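Robots in Everyday Places — Handout for Session 7
Choosing a hand-held gripper kit: the Clerkero on trial
Plilbridge Evening Program

Okay, so last session we got as far as arms, and several of you wanted to know how you'd ever get enough practice data into one without spending a fortune. These notes are my long answer. They cover the Clerkero kit, which I've had on trial from Plondov, and they replace the pages in your course pack that talk about joystick control (you can still read those, they're fine, but I won't ask about them).

What you're buying

The Clerkero is a gripper you hold in your own hand. You squeeze, the fingers close, and a very wide lens on top records what they're doing. You carry out the job the way you'd want the robot to do it, over and over, and the recordings go off to train the thing. The arm itself doesn't have to be in the building. For a small shop or a school that's the whole attraction, and I'm a fan, so read the rest with that in mind!

In the case you get the gripper, a pair of soft finger pads, a charging lead, a sheet of printed markers and a booklet. The booklet is good on setup and hopeless on everything after it. Plondov also sells an upload service called Lodhi, where you send in your recordings and they come back sorted into usable and not usable, with a reason beside each one. The trial included Lodhi. If you buy the kit outright it's a separate subscription, and I'd ask for the price in writing, as the one I was given on the phone and the one on the order form were not the same.

First go

Setup took me 20 minutes, most of it spent looking for the right screwdriver. The charge lasted 90 minutes of stop-and-start use, which was plenty — my wrist gave up first. The kit isn't heavy when you pick it up. It's heavy later on. If you have small hands, try the grip before you commit, because the trigger sits a long way forward and there's only one size.

The wide view takes getting used to. You get what the fingers are reaching for, the tabletop, the ceiling lights and anybody standing across the room, all in the same recording. I rather like that. A robot working in a real room has to put up with the whole room too, and a clip shot against a plain sheet teaches it about plain sheets. But do tell people before you start recording, and get their okay. We'll talk about consent forms in the next session and I'll bring the one I use.

Shiny things

I want to spend some time on metal, as it's the part the brochure skates over. Polished steel has hardly any look of its own. It borrows grays and whites and darks from whatever's nearby, and when you move, those smears move as well. You and I aren't fooled because we've been around kettles and pans all our lives. Software that's trying to work out where the gripper is in the room can be fooled very easily.

That's what the printed markers are for. A blocky black and white square stays the same blocky square wherever you stand, so the software has something to hang on to. Stick one on a part that's rigid and doesn't shine. A matte plastic housing is ideal. Curved steel is a bad home for a flat marker.
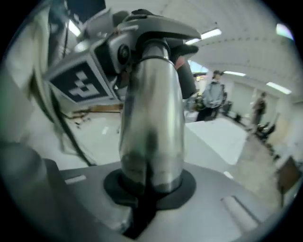
Maren Tostevin

The marker by the black knob is tilted, and I'd leave it that way. The booklet would have you get them all dead level and you really don't need to. What you do need is the white border. That thick white edge is part of the marker, so when you cut yours off the sheet, please don't trim it down to save space (I did this with my first batch and had to print the lot again).

Look too at how close the finger at the lower left gets to the lens. It's big and blurry and it eats up that corner. My one real complaint about the Clerkero is how much view the fingers take up. You learn to come at things from a slight angle, so that the part you care about sits in the middle, like the steel cylinder does there. It's a knack. And while you're at it, get in the habit of noticing cables. A thin black one is an easy thing to miss when you're concentrating on something big and shiny.

Smudges are another question I get asked a lot. Do you wipe the steel first? I say no, or at least not every time. A mark that looks like a fingerprint is a perfectly ordinary thing to find on metal that people handle, and if all your clips are spotless you've recorded a showroom. Mix them up.

How Lodhi did

I sent in 22 clips. The sorting came back the next morning and I agreed with nearly all of it. Where it turned something down, the reason was usually "marker lost," and when I watched those clips back I could see my own sleeve drifting across the view, or my hand turning so fast that everything went to mush. Fair enough! The other reason it gave was "grip unclear," and there I think it was being fussy. I wrote in to say so and got a polite reply that didn't answer the question.

What Lodhi won't do is tell you whether your clips are any use for your particular job. It checks that they're readable. Whether you showed the robot a sensible way of doing the thing is still on you, and I've seen beautifully readable recordings of somebody doing the task badly.

Would I buy it?

For a class, yes. For one person tinkering at home, I'd wait. Plondov says a second grip size is coming in March, and I'd want to hold that one before paying. If you're choosing for a workplace, ask them three things: what Lodhi costs after the trial, how long they keep your recordings, and whether spare finger pads can be bought separately. I never got a straight reply to the last one and mine are already a little worn along the inside edge.

To do before next time

Pick something at home or at work with a shiny surface and a handle. Look at it from different spots in the room and jot down what changes on the surface as you move. Then decide where you'd put a marker, and where you'd put a second one if the first got covered by your hand. A rough sketch is fine — I'm not grading the drawing.

If you'd like a turn with the Clerkero yourself, put your name on the sheet by the door. The kit goes back to Plondov on 7th December, so get in before then. Bring a sleeve you can roll up.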